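Umali Youth Sports Fund — progress report, 10 March 2019
Prepared by Nandini Thomas

Registration closed at 473 players against a target of 500. The shortfall is in the under-12 group, where Netwood withdrew 2 teams in October. Fees are reconciled except for 18 late payments.
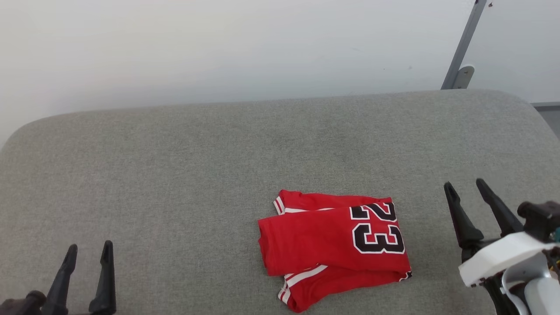
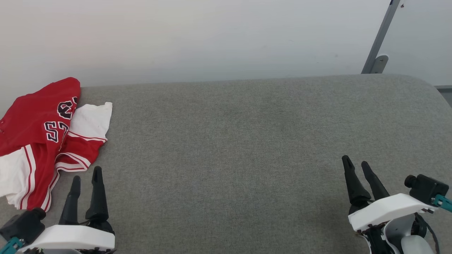
Red jerseys, one of them number 57.

Field lighting at Skenard passed inspection. Drainage on the east side remains open — the contractor's revised quote is with Samuele Fiore. Referee training is on schedule.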